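The office on Drurnine Lane was hers for the winter, and she loved it before she'd even got the key out of the door!

She had hauled 11 boxes up from the car and not one of them had split. Tromico wanted the Manzano book finished by July, some 2,000 words a week, and for the first time the number didn't frighten her. At home she wrote at the end of the ironing board. Now she had a proper room, with a proper door, and a kettle down the hall that everyone on the floor seemed to share.

"You'll hear the rain on that roof," said the man from Flastmont, handing over the spare key.

"Good," she said, and meant it. She had grown up under a tin roof and never slept better anywhere.
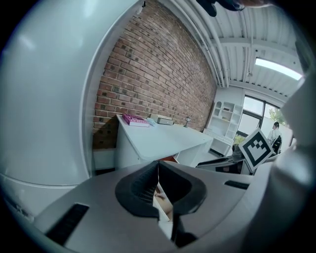 Her notes could wait until she'd had a good look round. She wanted to learn the place first, the way you learn a new street by walking it the long way home. The bricks were her favourite part — reds and browns and a purple as dark as plums — and the white desk stood right up against them, with the pink book already on it and the little silver lamp down near the far end. Three chapters to go. She pulled up a chair, found a pen that worked and wrote the first line straight onto the back of the lease.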